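About Pidine

Pidine is a small local news and notes site. Mostly streets, sidewalks, council meetings, who is closing what and why. We cover Teltasau and the strip of county between it and the river, plus Hladun when something happens in Hladun.

Been at it 9 years. Started as an email that went to 23 people after a fight over parking meters on the north side of the square. The meters went in anyway. The email kept going.

What we do

We go to the meetings. City council, planning, the parks board, the water district (yes, even the water district). We sit through the whole thing if we can and write it up that night or the next morning. Short as possible. What was voted on, who it affects, when it starts, who to call if you don't like it.

We also walk around a lot. Half of what we print comes from somebody noticing a notice taped to a pole. A new fence. A bench that was there last week. People write in with these and we go look, then we call the city, then we wait for the city to call back.

Street performers, panhandling rules, food carts, the leash ordinance, leaf pickup, the crosswalk by the library that still has no paint on it. Small stuff. We like small stuff. The big regional outlets come in when there's a flood or a trial and they do a fine job of it. The other 50 weeks of the year there's a sewer rate hearing and usually four people in the chairs.

What we don't do

No national politics. No police scanner posts. No mug shots, we dropped those in year two and haven't missed them. We don't run anonymous letters, but we will keep your name out of a story if you have a good reason and we know who you are.

We don't endorse candidates. We print a questionnaire before each local election, same questions to everybody, answers run as written with the spelling left alone. If somebody doesn't answer we say so.

How we're paid for

Readers, mainly. There are 600 paying members right now, most of them on the monthly plan. After that it's ads from local businesses, sold by us directly, no pop-ups. An advertiser gets an ad and that's all an advertiser gets. We've lost a couple over stories about them. One came back.

We take no money from the city or the county. Legal notices go to the weekly paper, as they always have, and we link to them becuase people can't find them otherwise.
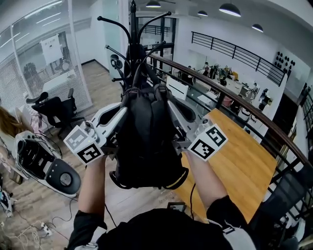 Everything on the site is free to read the day it goes up. Members get the Friday letter, which is longer and grumpier, and a say in what we look into next. Last spring they picked bus shelters. That turned into a series that ran through June and into a very long spreadsheet, which is still up if you want it. Two shelters got roofs. The one on the Hladun road did not.

The Pukurel list

Our oldest regular feature. Named after the Pukurel building, long gone, which used to have a chalkboard by the door where anybody could write what was broken in town. Potholes, dead streetlights, the clock. When the building came down we moved the chalkboard online, more or less.

You send in the broken thing and where it is. We check it, put it on the list, and send the whole list to public works on the first of the month. There are 152 items open as we update this page. Some have been on there a long time. The drain behind the feed store has its own following at this point.

Fixed things get crossed off but stay visible. Public works asked for that and they were right to ask.

Corrections

We get things wrong. Email us, or call and leave a message. If it's a fact we fix it at the top of the story and say what was wrong — no quiet edits. Typos we just fix. There are a lot of typos, we're a small crew and we write late.

If you think a story was unfair but not wrong, write that too. We run replies up to the same length as the original. Please don't send attachments, paste it in the email.

Writing for us

We use freelancers when there's money, so usually in the fall. Pay is flat per piece and goes out within two weeks. You don't need experience but you do need to have been in the room. No write-ups from the video. Send a paragraph on what you want to cover and why it matters to somebody living here.

Students: we take one in the spring and one in the summer, paid. Mostly meetings, some phone work, a fair amount of standing on corners counting cars. Apply by the end of March for summer.

Comments

Comments are open on everything except obituaries. First comment from a new account is held until one of us reads it, which can take till the next morning. Real first name and a neighborhood is all we ask for. Argue all you like about the roundabout. Leave people's kids and people's houses out of it.

Reaching us

The tip line is on the contact page and gets checked twice a day. Mornings are best for calls, before 10. Evenings we're probably at a meeting and the phone is off.

If it's about delivery of the Friday letter, look in your spam folder first, then write to us. If it's about a pothole, use the list. If it's about the meters — we know.

Ad rates and deadlines are on there own page. Back issues of the original email are being scanned and put up as we get to them, the first two years are done and the third is in a box.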